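Part 2: Clearing the table

OK, you've got the bags up from the basement and you've read my Part 1 on labels, so now the fun bit! I do this after every game night at Pliltham, and it goes quickest if you stick to the order.

1. Get all the drinks down to one table. White tops are best, you can spot a spill right away.

2. Set out two paper cups, big ones, in different colors if the shop has them. I buy the Burnis party ones (item 3151 in their catalog, a sleeve lasts me until June).

3. Pick one cup for cans and keep the other for everything else. Don't swap halfway through, I did that once and ended up sorting the whole lot again.

4. Tip each can over the sink before it goes in. Give it a good shake!

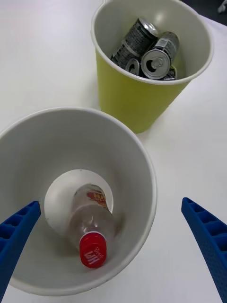

5. Squash the cans a little with your hands and pack them in at an angle. You fit more that way, and they don't roll around when you carry the cup out to the bin.

Note: leave the pull tabs on. I used to twist them off and all I got was sore fingers (and tabs in the couch).

Caution: watch the edges if a can has split. Wear the rubber gloves from Part 1 for those, and don't push down into a full cup with your bare hand.

6. Carry the can cup with one hand underneath. Paper goes soft at the bottom if you skipped step 4, ask me how I know.

7. Empty it into the blue bag, then go back for the second cup. Wipe the table last.

If you're doing the big hall at Pirkutmont, go straight to Part 3, where I use the Østergaard bins.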